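4. Setting Up the Dish-Shelving Task

Section last revised May 11, 2026, by Veronika Eder and Cosmin Tudose

By now you have both arms bolted down and homed (Section 3), and Drisell sees all of your cameras. Now for the fun part. Dish shelving is the chore we get asked about most, and it's a great one to start with: every mug is a different shape, the handles get in the way, and the shelf leaves very little headroom.

Can a machine do it yet? Partly, and better than we expected when we started in September. At our Clonlow bench we ran 2000 attempts with mixed cups, and 1354 ended with the cup standing on its shelf with no help from a person. That isn't good enough to leave alone in your kitchen. It is good enough to be exciting to work on, and most of the misses trace back to set-up, so please take your time with this section.

4.1 Laying out the worktop

1. Power down both arms and move them to the rest pose by hand.
2. Wipe the worktop and let it dry fully. Crumbs throw off the height check.
3. Stand the shelf at the rear, long side facing the arms.
4. Put your cups on the shelf. Mix colors and sizes. A mug that nearly matches the shelf is a good test for the cameras.
5. Set a small bowl on the open part of the worktop, beside the shelf.
6. Power up and run "Check reach" in Drisell. Both arms should get to the middle of the worktop without the elbows touching.

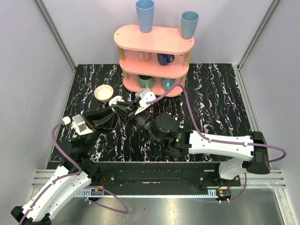
Fig. 4-1. Shelf at the rear with cups on all tiers, both arms over the worktop.

Note: Leave slack in the camera cables. Move each wrist through its full turn by hand and watch the loop. If it goes tight at any point, re-tie it before you go on.

4.2 Checking the wrist cameras

The overhead view tells the software where things are. The wrist views tell it whether a grasp is going to work, so they matter more than people think.

1. Open the wrist view for one arm.
2. Bring the open gripper toward the bowl and stop well short of it.
3. Confirm that both fingertips and the bowl are in view together.
4. Look for glare. A shiny dark worktop will throw your ceiling light straight back at the lens.

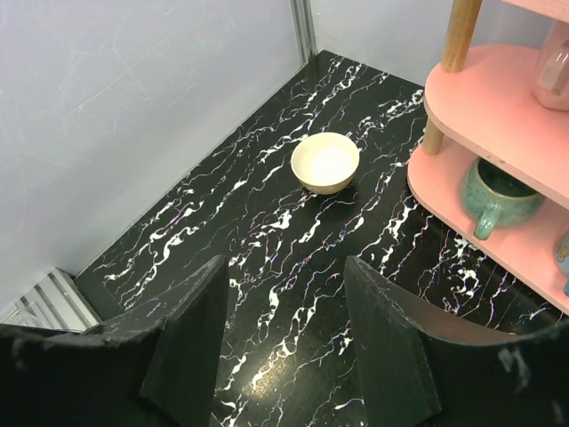 5. If the glare spot sits on top of the piece you want to pick up, move the lamp or turn it down. A spot on bare worktop can be ignored.
6. Repeat for the other arm.

Scuffed fingers are fine. Replace them when the tips no longer meet, or after 21 days of steady use, whichever comes first.

4.3 First grasp

Start with one arm and one piece, and keep the second arm parked until the first can hold its grip for a slow count of 16. Leopold Wallner, who wrote the grasp planner, likes to begin with whatever is most awkward. We suggest you don't! Start with a plain mug and save glazed pieces with trim for later.

CAUTION: Keep your hands out of the enclosure whenever the arms are powered. Use the stop button before you reach in, even to catch a falling cup. Let the cup fall. 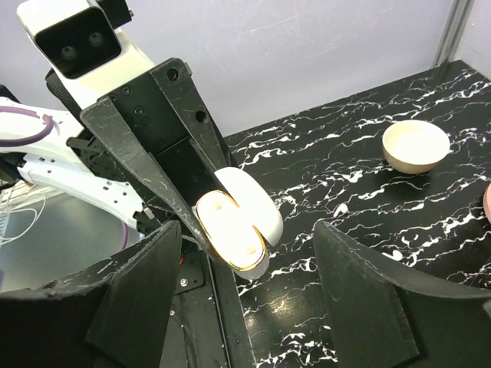
Once the grip holds, bring in the second arm slowly. Handing a piece from one gripper to the other is the hardest move in this guide, and the one we love watching most. Set the closing force to "Low" for anything ceramic. If the piece slides, go up one step at a time and try again.

4.4 When a cup tips over

It will happen. A person would set it straight without a thought, and for the arms it's a whole new problem: the rim faces the wrong way and the handle may be underneath.

1. Wait for both arms to stop.
2. Press "Find again" and let the cameras take a fresh look.
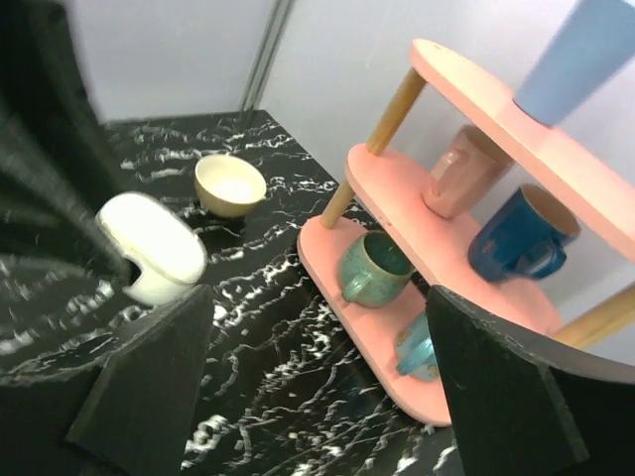
3. If Drisell draws its outline around the whole cup, choose "Pick from side".
4. If the outline takes in part of an arm or the shelf as well, back the arm off and repeat step 2.
5. After the third failed try, press stop, stand the cup up yourself and log the run as "Assisted".

Note: Please do log assisted runs. Waltraud Danzer reads every log that comes in, and the side pick only exists - in its present form - thanks to early users who sent her their failures.

CAUTION: Check any cup that has fallen for chips before using it again, on the bench or at the table.

Go on to Section 5 to save your layout and set the order of the tiers.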